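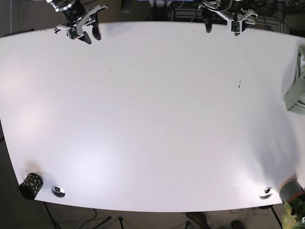
The first thing Delwyn Hollis told me when I turned up at the Trurkside robotics club was to put my bag somewhere the cables weren't. The second was that I'd picked a good evening, as the shirts were out.

I'd come expecting battling robots, I'll admit – little armoured things with spinning blades. What the twelve members of this club have spent since June on is laundry. They want a pair of arms that can fold a T-shirt well enough to enter the Kistier Cup, a student contest where you get two minutes a shirt and the judges are (I'm told) very fussy about sleeves.

Vitalii Hnatiuk looks after the arms and can talk about finger pads for longer than I can listen, though I did try! Cloth is horrible stuff for a robot, he says. A box stays a box when you pick it up. A shirt slumps and creases and turns into some other shape altogether, and then you've got to work out where the hem went.

So they practise. Yuk-lan Wan keeps the log, a fat spreadsheet that had reached 1,195 folds by the time I saw it, and she scores every one. More than 288 of them have earned what she calls a "mum pass", meaning her mother would put it in a drawer without redoing it. 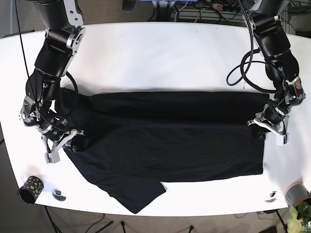
*Page last changed: October*

Black shirts are the ones everybody grumbles about. Keith Ruawai, who writes most of the software, showed me why on his laptop: the creases barely show up against the dark cloth, so finding an edge is a bit like hunting for a sock under the bed with the lights off. He'd love to stick to pale ones, but the rules say the judges choose.

I asked if I could have a go at folding one by hand, against the clock. Yuk-lan gave me a four out of ten and wrote it down, which I thought was a bit much. My sleeves, apparently.

The club meets at seven in the evening at the old Paewai building, and new members are welcome whether or not they've ever touched a line of code. Ask for Delwyn, and bring a T-shirt you don't mind lending.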